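Vurnenthorpe Investment Club
Minutes of the Monthly Meeting, March

The meeting was called to order at 7:00 p.m. in the upstairs room at the Vurnenthorpe library. A quorum was present. The chair reminded members that the room has to be cleared by 9:00.

1. Minutes of the February meeting

The February minutes were approved with one correction. Under item 4, the words "limit order" should read "stop-limit order." The secretary will fix the copy in the binder.

2. Account report

The club account is held at Clondbridge Brokerage. The cash balance at the end of February was $1,000. One dividend came in during the month and was left in cash. No shares were bought or sold.

The annual statement from Clondbridge has arrived, and the tax packets for members are being prepared from it. Members who moved in the past year need to give the secretary their new address before the packets go out. Two packets came back last year.

A member asked why the value on the Clondbridge website does not match the value on the paper statement. The statement uses closing prices on the last trading day of the month and the website uses the latest price, so the two will rarely agree. The club's books follow the statement.

3. Covered calls on the Gastia shares

This was held over from February. The club owns 800 shares of Gastia, the gear and motion parts maker, and it is the largest holding. The question was whether to sell call options against part of the position to bring in some income.

The study group presented its handout. Each contract covers 100 shares. The club would collect the premium up front and would have to deliver the shares if the buyer exercised. The group looked at contracts running one month and three months, at strike prices above the current price. The shorter contracts pay less each time but can be reset more often. The longer ones pay more and tie up the shares through the next earnings report.

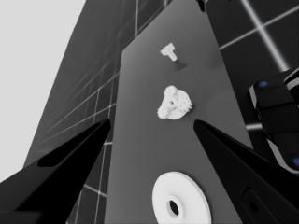
4. Discussion and vote on item 3

Members in favor said the stock has traded in a narrow range since last summer and the club has been paid very little to hold it. Members against said the club bought Gastia for the long term and would be giving up the gain if the price jumped. One member asked what happens if the shares are called away right before a dividend date. The study group said early exercise is most likely at that point, and that the dividend would then go to the new owner.

There was also a question about buying the calls back. The club can close the position at any time by buying the same contract, but the price may be higher than what it was sold for, and the difference would be a loss.

The club's agreement with Clondbridge does not currently allow options of any kind. A separate application is needed, and every officer who is authorized to trade has to sign it. Clondbridge will review it before any order can be placed.

Motion: to apply for covered call approval at Clondbridge, with any calls limited to 600 of the 800 Gastia shares, and with no contract to run longer than three months. Seconded. After some discussion of the limit, the motion was amended to say that a strike price must be approved by the members at a regular meeting before the first order. The motion carried as amended. Two members asked that their votes against be recorded without names, and this was agreed.

5. Company report: Gastia

The member assigned to follow Gastia gave the regular report. Sales were up slightly over the same quarter a year ago. Profit was down, which the company put down to higher material costs and the expense of opening a second plant. Debt has gone up for the same reason. The company kept its dividend where it was.

Management expects orders to pick up in the second half. The member pointed out that the same thing was said a year ago and recommended holding without adding to the position. No motion was made. The printed report is in the binder behind the Gastia tab.
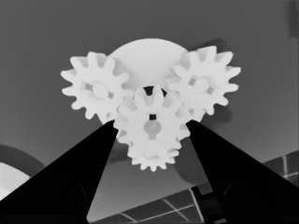 White gears between two black gripper fingers (computer rendering).

6. Stock study: Hsueh

Hsueh was brought forward in January as a possible purchase. It makes packing machinery and has no debt. The study group filled out the standard worksheet and found steady sales growth over the period covered, but margins that move up and down a good deal from year to year. The price is near the top of the range on the worksheet.

Trading in the shares is thin. The gap between the bid and the ask was wide on each day the group checked, and widest in the first few minutes after the open. The group recommended that any order be a limit order, entered later in the morning. Several members said they had paid too much on market orders in their own accounts and agreed.

It was decided to put Hsueh on the watch list and look at it again after the next earnings release. The study group was asked to bring a suggested buy price, and to say how much of the cash balance it would use.
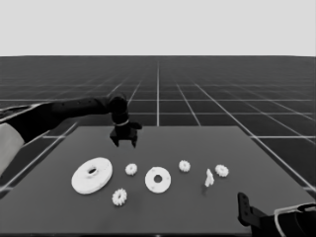
Robotic arm over a tabletop, grayscale rendering.

7. Education segment

The topic was good-till-canceled orders. At Clondbridge these expire after a set time even though the name suggests otherwise, and members were told to check the expiration shown on the order ticket. Such an order can also fill on a day when news has moved the price sharply, so open orders should be reviewed before an earnings report.

The April topic will be reading an options quote, in view of the vote under item 4. Members should bring the handout from this meeting. Extra copies are in the back of the binder.

8. Other business

Monthly contributions are due by the end of the meeting each month. Late contributions will be valued at the following month's unit price, as the bylaws provide.

One member asked whether the club could meet online in January and February because of the roads. The bylaws say nothing about it. Wording will be drafted and brought to the April meeting.

9. Adjournment

The meeting was adjourned at 8:40 p.m. The next meeting will be in April, same room and time.

Respectfully submitted,
Secretary

Vurnenthorpe Investment Club | Contact the secretary | © Vurnenthorpe Investment Club. Minutes are for members' information and are not investment advice. | Back to top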